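Norard Publishes Good Practice Guide for Two-Arm Robot Workcells

August 24, 2026

Norard, the regional body for automation practice, has published a good practice guide for small workcells in which two robot arms share one table. The guide applies to laboratories, training centers and light service sites where arms handle household goods, textiles and similar items. It takes effect for member sites at the start of their next safety review.

The guide runs to 13 sections and replaces the interim notes that members had been using. Those notes were written for single arms and gave little direction on shared reach, cable routing or the handling of soft goods. Members had asked for clearer wording on all of these points during the consultation that closed in July.

Norard received 1,170 written comments on the draft. A large share dealt with the section on soft materials, which has been rewritten. The earlier text treated cloth in the same way as rigid parts. The final text recognizes that a towel or garment can trail below a gripper, catch on another item or cover an object that the operator needs to see. Sites are now asked to set a lifting height for each type of textile and to record it in the cell's work sheet.

Draft provisions were tried at two sites before publication. The Haston site worked with rolled and folded textiles, and the Doolan site worked with tableware and small containers. Both sites used tabletop cells with a pair of arms. Together they logged about 900 hours of operation under the draft, and their reports are included as an annex to the guide. 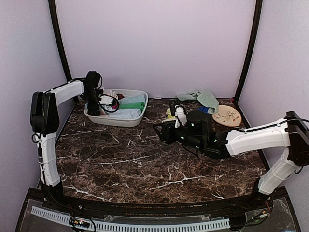 Photo: Plokach / Norard

Under the new guide, each cell must have a written layout that shows the reach of both arms, the area they share and the places where loose items may be set down. Where tasks allow, the middle and front of the table should be kept clear so that either arm can be brought to a safe resting position without passing over stored items. Containers should be placed where at least one arm can reach into them from above.

The section on shared reach asks sites to name one arm as having priority in the common area for each task. The second arm must wait outside that area until the first has left it. Sites that run tasks in which both arms hold the same item may apply for an exception, provided that they use reduced speed and keep an operator within reach of the stop control for the full length of the task.

Cable routing receives a section of its own. Cables that run along an arm must have enough slack for the full movement of each joint, and loops near the gripper must be checked at the start of every shift. Cables at table level should be carried in a duct or fixed channel wherever possible. Circuit boards placed close to an arm base must be secured and must be included in the daily inspection. Open boards are permitted in laboratory cells only, and sites must state in the layout where they are located.

The guide also sets out what is expected of the enclosure and the table. Side and rear walls should be plain and light in color where cameras are used to guide the arms. No single type of table surface is required. Sites that use a strongly patterned surface, however, must confirm by test that small items can be told apart from the pattern, and must repeat the test if the lighting is changed. The Haston report describes a method for this test that other members may adopt without further approval.

Requirements for records have been made lighter. The draft would have required a full entry for every task. The final version asks for an entry when a task is stopped by an operator, when an item is dropped outside the table, or when the two arms touch. Each new task must be run 100 times under supervision before it may be run without an operator at the table. Supervised runs completed under the interim notes will be accepted if the original records are available.

Training provisions are largely unchanged from the draft. Every operator must be shown the stop control, the layout and the start-of-shift checks for the cell in which he or she will work. Training given at one cell does not carry over to another cell with a different layout. Refresher training is due once a year, and after any change to the arms, grippers or table.

Plokach, which supplied technical support to both trial sites, will host the reference copies of the layout forms and work sheets. The forms may be changed to suit local needs as long as all required fields are kept. Member sites that prefer to use their own forms should send a blank copy to Norard before their next review.

The guide does not cover mobile robots, arms mounted overhead or cells that people enter during normal operation. Norard intends to address overhead arms in a separate document and will invite members to comment on its scope. No date has been set for that work.

Member sites can obtain the guide and its annex from the Norard publications desk at no charge. Sites outside the membership may request a reading copy. Questions about exceptions, including those for tasks in which both arms hold one item, should be sent in writing and should include the current layout of the cell.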